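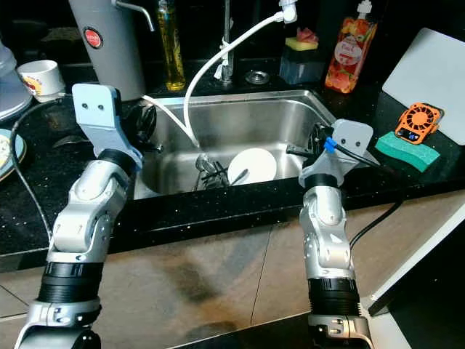
Svenja Stöckli wrote back after the first version of this talk went round, and her point was fair: two arms for one sink is a lot of arms, and why not just buy a rack that fits the dishwasher. She'd also like to know what it does about forks. Forks are at the end.

Start with that, get the laugh, move on.

Who I am, quick. Build at home, own kitchen, evenings. Heavy cutting done at the Warness workshop, the bench by the compressor. Thanks to everyone there who lent me clamps. (Still have two. Will bring them.)

What it's meant to do. Pick a plate out of the sink, hold it up, other arm wipes. Put it down. Nothing else! People always ask about putting away in cupboards. No cupboards.

Name — Skakimton. Don't explain the name, takes too long, did it last time and lost 5 minutes.

HARDWARE
Two arms, same kit, bought second hand as a pair. Grippers are my own, pale grey, flat at the tip. Two holes in the flat face are for bolting on pads. Pass the spare gripper round at this point, ask for it back.
Tip shape: this is version 14. First few were curved like fingers, looked lovely, dropped everything. Flat and square grips a plate rim far better.
Pads: tried bicycle inner tube, tried kitchen glove. Glove wins. Cut it from the palm, not the cuff.
Cable on the right wrist, blue connector. Goes out to the side and down past the edge of the worktop. Used to run along the arm, and snagged every time the wrist turned over. Took me three weekends to accept it. Say this slowly, it's the thing most people will get wrong.

Power supply is an Ortner, bench type, sits well away from the sink. Say the safety bit properly:
— supply on an RCD, always
— low voltage only anywhere near the tap
— drip loop in every cable
— someone in the room with a hand near the stop button
Don't rush this. Last time I rushed this.

THE SINK
Why not a clean test rig with one plate on a table? Did that for a month. Worked 19 times out of 20 and I was very pleased with myself. Moved it to the real sink and it couldn't do a thing. Steel is shiny, plate leans however it likes, cutlery piled up next to it with a handle across the front. Speckled worktop also upset the edge finding, never did work out why, turned the contrast down and it went away.

White plate against steel is the bad one. Dark plates easy. Show of hands, who has only white plates.

The hose: hangs over the back and down into the basin, so it counts as an obstacle. Software now has a no-go box round it. Box is too big, loses me the back corner. Fine for now.

SOFTWARE (keep short, there's always one person who wants an hour on this, send them to the pub after)
Laptop does the planning. Small board per arm does the motors. They talk over plain serial. Silach is the bit I wrote that decides which arm goes first — basically a queue with manners. Before Silach the grippers met in the middle and I broke a wrist joint. Mine was fine, the robot's wasn't.

Speed: 80 seconds a plate. Yes I know. By hand it's much less. Don't apologise for it, go to next bit.

CALIBRATION
Touch left rim of sink with left gripper, touch right rim with right, press enter. That's all of it. Must be redone if anybody leans on the counter, so in our house it gets redone a lot.

FORKS
Right, Svenja. Can't do them. Flat tip slides off the handle. Idea is a thin lip along one edge of the pad, printing it in May if the workshop printer is mended. If anyone has done small cutlery please come and find me, I mean it.

Also need: advice on waterproof sleeves that dont go stiff.

Parts list on the sheet by the door. Two prices on it are wrong, the motor ones, corrected in biro on most copies.

Questions. Get gripper back!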